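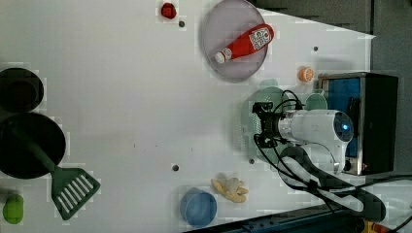 *Ketchup on the pink plate, strawberry off to the left.*

I keep my ketchup in the cupboard, and I'm tired of being told off for it. My friend Maritza Tamayo came for lunch in July, opened the fridge, found no bottle in the door and gave me the look you'd give someone who washes their hair with floor cleaner. We've been arguing about it ever since (very happily, I should say!).

My side goes like this. Chips are hot. You've waited for them, you've salted them, and then you put a fridge-cold dollop on top and the whole thing goes sad in your mouth. Why would you do that to a chip? Cafés leave their bottles out on the table all day and I've never seen a soul complain.

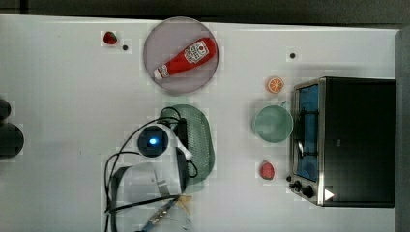 Maritza says cafés get through a bottle before it has time to turn, and mine hangs about for months. Fair enough, I do live alone. She also pointed out that the label on mine says to refrigerate after opening, which I'd managed not to read for 25 years. So I've given a bit of ground — small bottles now, and I write the date I opened them on the cap.

What I won't accept is the idea that the fridge is the grown-up choice for everything. Tomatoes go woolly in there. Bread goes stale faster. Honey sets like cement, and peanut butter tears your toast to bits. We bought these enormous fridges and now we feel we have to fill them.

Mustard I'm still undecided on. It's in the fridge door at the moment, next to the milk.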